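Does a key hook stop you losing your keys?

Grown-ups love to say it: "Everything has a place!" It sounds clever. But is it true? Rahel Widmer, who writes these pages with me, says yes. I have my doubts.

What a key does

A key is a piece of metal with bumps and dips along one side. Inside many locks are small pins. The right key lifts every pin to the right height, and then the lock can turn. The wrong key doesn't, however hard you push. (Please don't push. Keys can snap.)

Hook or table?

Lots of homes have hooks for keys. Lots of homes also have a low table where everything lands: bags, boxes, cans, yesterday's post. Which one would you search first?
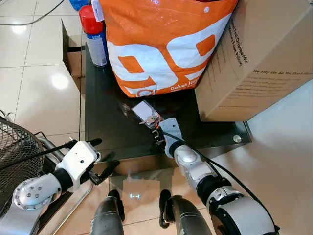
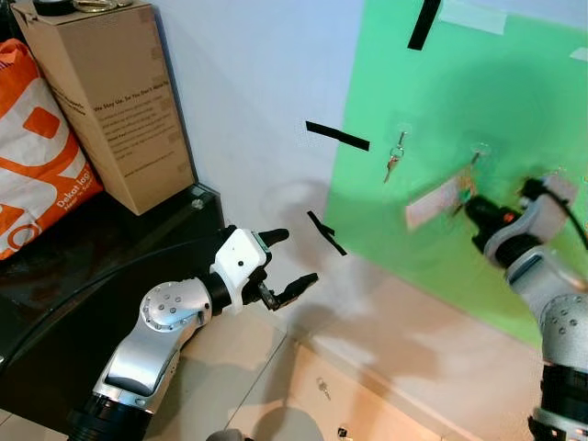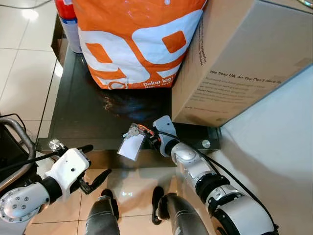 Do tags help?

A bit. A tag makes a small bunch bigger and easier to spot, and you can feel it at the bottom of a bag. Some people write their address on it. I think that's a bad idea. If a stranger finds the keys, they also find out which door they open!

A shop called Furneck sells a tag for 11 pounds and says you will "never lose a key again". Never? A tag can go down the back of the sofa just as well as a key can.

So who is right?

A hook only works if you use it every time. Sticky hooks can also fall off if you hang too much on them, so check what the packet says. Rahel has had one up since September and still looks in her coat first.

Try it yourself

Pick one place for your keys, or for a glove if you have no keys. Make a mark on paper each time you find it somewhere else. Do it for 32 days. Then decide whether you believe the grown-ups.

Signe Bach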